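Wanted: a part-time helper for my mending and alterations shop (Botcombe, upstairs unit) 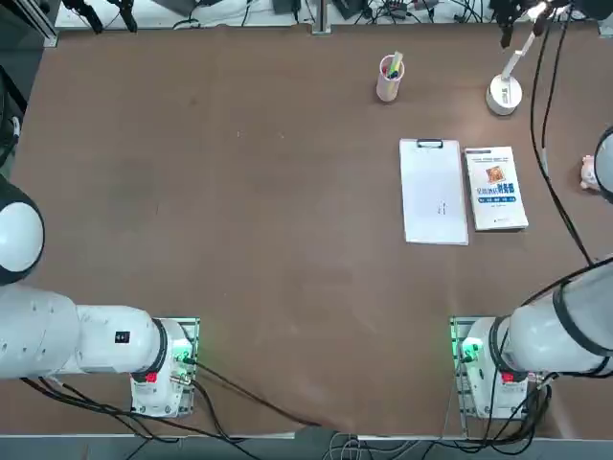

The big brown work surface.

Hi! I run Bromard, a small mending and alterations shop, and I'm looking for one more pair of hands from February on. It's part-time, three mornings a week to start, and I'd love it to turn into more if we get along and the work keeps coming in the way it has been.

A bit about what we do. People bring in coats with dead zippers, jeans that have gone at the knee, wedding dresses that belonged to somebody's mother, curtains for windows they don't have anymore. I fix them, or I say gently that they can't be fixed (that part takes practice). Last year 3,213 pieces came through the door, which I know because every single one gets a paper ticket and I'm the one who has to file them. Hems are the bread and butter. Then zippers, then everything else.

The job itself is a mix. You'd be pinning and hemming, unpicking seams, pressing, sewing on more buttons than you thought existed, and taking your turn at the counter. I'll be upfront that there is a lot of unpicking in the first few weeks - I learned that way too and I still think it's the quickest way to see how a garment goes together. Once you're comfortable I'll move you on to linings and waistbands, and if you have a feel for it, the fancy stuff.

You don't need a diploma. You do need to be able to sew a straight line on a domestic machine and thread it without looking up a video. If you've made your own clothes, or quilts, or costumes for the school play, that counts and I want to hear about it! Hand sewing is a big plus. I also need somebody who can talk to customers kindly, including the ones who need it done by five o'clock today, and who will write things down on the ticket so I'm not guessing later.

Please don't apply if wool or dust makes you miserable. There's a lot of both. There are also stairs, 7 of them up from the street door and then a longer flight, and we carry bags of curtains up and down all day long.

Hours are 8:30 to 12:30. I'm not fussy about which mornings as long as we settle on them and stick to them. I close for two weeks in the summer and you'd be paid for one of those. Pay starts at $236 a week for the three mornings, and we'd sit down after three months and talk about a raise. Coffee is on me. So are needles, thread and a decent pair of shears, though most people end up wanting their own and I can't blame them.

You can alter your own clothes here after hours for free, and you get the remnants after I've had first pick. I have a weakness for the heavy linen from Saraç, so consider yourself warned, but nearly everything else is up for grabs. My last helper made a whole bedspread out of coat linings and it was gorgeous.

To apply, drop a note through the door or bring it up to the counter. Tell me what you've made lately and which mornings suit you. No need for a formal resume, a page is plenty. If you can bring one thing you've sewn or mended, even better - it doesn't have to be perfect, I like seeing where somebody got stuck and what they did next.

I'll ask the people who sound right to come in for a paid trial morning. You'll hem a pair of pants, put in a zipper, and have a cup of coffee with me. I'll get back to everybody either way, even if it takes me a little while.

We're on the second floor of the Tirnamov Building, same entrance as the shoe repair. Ring the top bell and give it a good long push, the machines are loud.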